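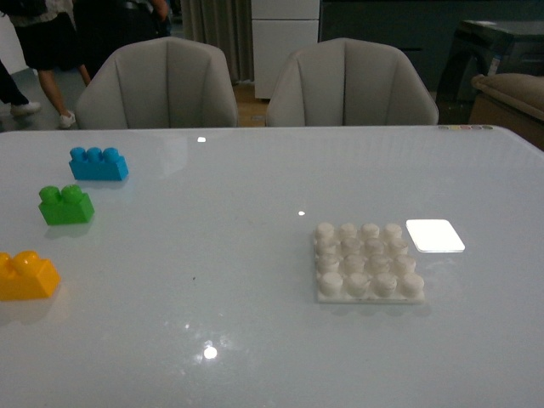

Brophy Support / Tickets / Hummont play table set
Subject: bricks wont stay on the white plate
Status: Open, waiting on customer
Opened by: Áine Scanlon
Assigned to: Ruairí Ó Gríofa

Thursday, 9:10 am, Áine Scanlon
Setting up the kids corner in the family room, big bricks from the Hummont set. White baseplate, the square one, 4 studs by 4. Blue brick (the three-stud one) goes on but rocks. Green and yellow both two-stud, same thing, push down and they pop back up at one end. Have all three laid out on the table with the plate if you need me to try anything. Need this sorted before the afternoon group.

Thursday, 9:32 am, Ruairí Ó Gríofa
Thanks Áine. Couple questions.
Is the plate sitting flat? Put it on the table and press each corner.
Do green and yellow stack on each other OK?
Any label on the bag, Hummont or Skastis? The two get mixed up a lot, studs look the same but Skastis are a hair wider.

Thursday, 9:50 am, Áine Scanlon
Flat, no wobble at any corner. Green on yellow fine, blue on top of both fine. So its the plate. No label, bag went out with the recycling. Plate came in the spare parts order, bricks are from the original tub.

Thursday, 10:05 am, Ruairí Ó Gríofa
OK that points at a Skastis plate. Check the underside for a part number, should be 40 or 44 molded near one corner. 40 = Hummont, 44 = Skastis.
Also wipe the studs, cleaner residue can do it too. Plain water, dry cloth. Dont use the table polish on it.

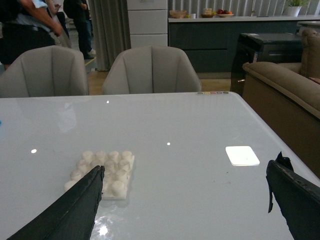

Page last changed: Thursday, 2:18 pm
Thursday, 11:20 am, Áine Scanlon
Wiped, no diffrence. Number is 44. Plate is back on the big white table by the gray chairs, leaving it there so it doesnt go in the tub with the rest.
Do I return it or can you just send the right one? Ester in our office did the order, she can forward the receipt.

Thursday, 11:41 am, Ruairí Ó Gríofa
Wrong plate then, sorry. No need to send it back. Ordering a 40 for you now. Please have Ester forward the receipt so I can close the parts side. We had 1,000 of these come in and looks like the bins were swapped, checking with the warehouse.

Thursday, 2:18 pm, Áine Scanlon
Receipt sent. Group is just stacking the bricks without a plate for today. Will update when the 40 gets here, pls keep ticket open.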